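首页 > 项目进展 > Nundance 家居操作规划 > 阶段报告

Nundance 项目阶段进展报告(2025年7月)
提交:Mitgate 研究资助办公室 执笔:Traian Olteanu

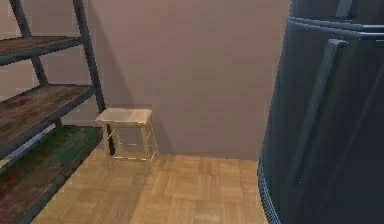 图1 仿真厨房场景:左侧为三层搁板的架子,右侧为深蓝黑色冰箱,中间的窄过道通向墙边的木凳。

各位同事好:

首先还是要谢谢大家对我们的耐心。上次报告交得匆忙,有几处写得不够清楚,承蒙办公室逐条来信询问,这次我尽量把话说全一些,篇幅稍长,请多包涵。

这一阶段的主要精力放在规划器上。五月份的版本在开阔的房间里表现不错,可一到图1这样的窄过道就容易犯难:冰箱的外形是圆弧的,旧版碰撞模型却用一个大方盒子把它整个包起来,过道在规划器眼里几乎被堵死了。我们现在改用分段凸包来近似弧面,把手单独建模,搁板前沿的金属边条也单独处理。改完以后,我们用2157个仿真回合做了回归测试,窄过道类任务的规划失败率下降了30%,大家都松了一口气。

感知方面的进展要慢一些,我也想如实说明。冰箱表面深而有光泽,深度估计在高光附近仍会跳动,位姿偶尔漂移。Bratu 分部的同事写了一个时间滤波模块,效果看得出来,但会带来延迟,目前单帧处理接近100毫秒,离我们希望的水平还有距离。木地板的拼花纹理重复性强,特征匹配有时会错位一格,这个问题暂时靠墙地交线的约束压住,算不上根治。

工具链这边倒是有个让人高兴的消息。场景编辑器 Ditora 已经接入夜间构建,搁板高度、家具位置和墙面颜色都可以写在配置文件里,改一行就能重新生成一批场景。以前新同事搭一个测试房间要折腾好几天,如今一个下午就能跑起来。日志格式也统一了,失败回合可以直接回放,查问题省了许多力气。

经费使用与计划基本一致。计算资源略有超出,主要是回归测试的规模比原先设想的大,超出部分已从差旅项下调剂,明细见随附表格。人员方面没有变动。

下一阶段打算先做三件事:把滤波延迟降下来;在搁板上加入物品,开始测试取放任务的整体规划;再把控制器的接触力上限做成可配置项,方便日后迁移到实机。取放任务我们准备了8组测试用例,抓取姿态的采样策略还在讨论,如果办公室里有熟悉这方面的老师愿意给些意见,我们非常欢迎,随时可以约时间视频。

另外有一件小事想请示:仿真软件的许可即将到期,续期申请表我已经填好,麻烦办公室在方便的时候签回,以免夜间构建中断。

祝各位夏安。

Traian Olteanu

联系我们 | 版权所有 © Nundance 项目组 | 返回顶部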